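I have now spent 9 days comparing toaster ovens and I would like my personality back. A thread.

It started in July when the old one quit halfway through a bagel. Reasonable people buy another one that afternoon. I opened a spreadsheet.

The Lindska has 1,339 reviews. I've read a shameful number of them. Half say it toasts too dark, half say it toasts too light, and one man is very upset about his mailbox and has been marked "helpful" 408 times.

Then there's the Noltstead, which costs twice as much and has a setting called Artisan. I read the manual online. Artisan is the same as Medium but it beeps longer.

I mentioned all this at dinner and my family went quiet in the way they do when I bring up grout.
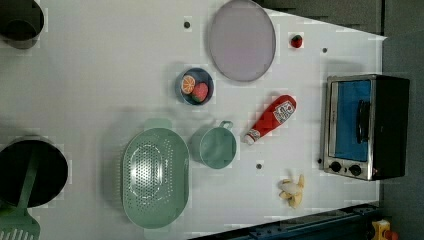 Anyway, the warranty. The Noltstead is covered for 2 years, unless you use it in "a commercial or emotionally demanding setting." I may be misremembering the second part. I was on page 31 and it was late.

Also looked at a Kaczorowski, because my neighbor has had hers forever and it still works. They don't make that one anymore. They make a new one with an app. The app wants to know my location. I'm in the kitchen. I'm standing next to it.

Drove out to the Illedholm outlet on Saturday to see them all in person. Turned a lot of knobs. Opened and closed a lot of little doors. A salesperson asked if I needed help and I said "just looking," like someone who didn't have a printed chart folded up in their coat. In August.

Findings from the outlet: the Lindska door squeaks, the Noltstead is wider than my counter, and every single crumb tray is designed by someone who has never met a crumb.

Meanwhile we've been making toast in a frying pan. It's good. It's annoyingly good. My kid asked why we ever had a machine for this and I told him to eat his breakfast.

Update: ordered the Lindska. Squeaky door and all. It was on sale, and by "on sale" I mean it cost almost exactly what it did before I started the spreadsheet.

Update to the update: backordered. Pan's on the stove if anyone wants a slice.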